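# Members' Forum: Proposed Changes to the Interlibrary Lending Policy

**tegan_trekham** (moderator)
Posted May 23, 2018

Members are invited to comment on the draft lending policy before it goes to the board of the Trekham Library Association.

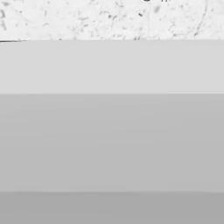
The draft makes two changes. The loan period for books borrowed from partner libraries would drop from six weeks to four, and the limit on open requests would be set at 3 per cardholder. Last year the Association handled 3384 requests, and the Moges branch was responsible for more than a third of them. Comments will be accepted in this thread until the board meets.

Teresa Egan
Member Services

---

**arkar_reader**

I wish to record my objection to the shorter loan period. Many of the titles I request are local histories held only at Arkar, and they are not books one reads in an evening. Four weeks, with transit time deducted, leaves a borrower with perhaps three. Has the Association considered starting the loan on the day of pickup?

---

**h_lindqvist**

I support the draft as written. I waited eleven weeks in April and after for a single volume on orchard grafting. The previous borrower had renewed it twice. A shorter period would serve more members.

---

**arkar_reader**

With respect, that is a complaint about renewals. The draft leaves the renewal rule as it is. If two renewals are still allowed, your wait would have been shorter by very little.

---

**h_lindqvist**

Two renewals at four weeks each is still less than two at six. I would accept a limit of one renewal as well, if the board is willing to add it.

---

**skastia_branch_desk**

A point of information from the Skastia desk. The loan period currently begins on the date the lending library ships the item. Changing this would require the consent of all partner libraries - it is written into the shared agreement and cannot be altered by our board alone.

---

**mogesfamily4**

Our household would be affected mainly by the request limit. We teach our children at home and often have eight or nine requests open on one card. Would each child be permitted a separate card?

---

**tegan_trekham** (moderator)

To mogesfamily4: yes. Any resident aged five or older may hold a card, and the limit would apply to each card separately. Forms are available at every branch.

To arkar_reader and h_lindqvist: the question of renewals will be added to the agenda as a separate item. Please note that written comments over 3000 characters should be sent to the office by mail.

---

**arkar_reader**

Thank you. I remain opposed to the four-week period, and I ask that the minutes show it.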